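Search this notebook Search

3 min read

June 9, 2019

Wool wash tests, continued. Picked up where we left off in December with the Clirkby samples. The old Morkemix liquid is used up, so this batch is on the new bottle. Label says the same strength but it pours thinner. Weighed it out this time instead of using the cap.

Swatches are plain stockinette in the undyed Kemeys yarn, 50 stitches across, knitted on the same needles as last year. Marked a 100 mm square on each one with cotton thread before it went in. The thread on two of them had come loose by the rinse, so those go in the spare pile and don't count.

Bath 1 - cool water, 3 g of liquid, no movement after the first push under. Squares came out at 100 mm both ways once dry. Hand feel a little stiff, could be leftover soap. Rinse water was still cloudy when I stopped, so that is on me.

Bath 2 - same water, same dose, turned by hand the whole time. Lost 3 mm in the length, nothing in the width. Surface has started to fuzz along the cast-on edge. Stitches still easy to read.

Bath 3 - warm, turned by hand, then straight into a cold rinse. Came up small and thick, as expected. I can't find the thread marks on one side without a needle. Keeping it as the bad sample for the board.

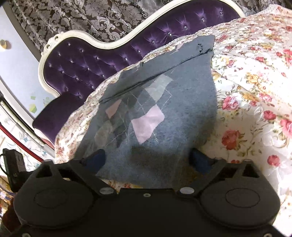 Does the cold rinse do the damage, or the rubbing? On these swatches the rubbing did some of it without any change in temperature, and bath 3 changed both things at once, so it can't settle the rest. Need a warm bath with no movement and a cold rinse, then a warm bath turned by hand with a warm rinse.

Drying: flat on towels, pulled square by hand, not pinned. The Sosia rack sags in the middle and the swatches on it dried with a curve, so I moved the last ones to the bench. Measure everything again tomorrow in case they relax.

Tap water is harder than it was at the old building. Might explain the cloudy rinse. Try one bath with filtered water before blaming the liquid.

To do:
- order another 1,000 g of the Kemeys, same lot if they still have it
- second row of thread marks, in a darker color
- write the dose on the bucket lid, the tape label floated off again
- check the bench scale against the small weights, it read high when I started

Bath 2 leftovers are in the tray by the sink. Please don't wring them.

Contact | Copyright 2019 Clirkby Textile Workshop | Back to top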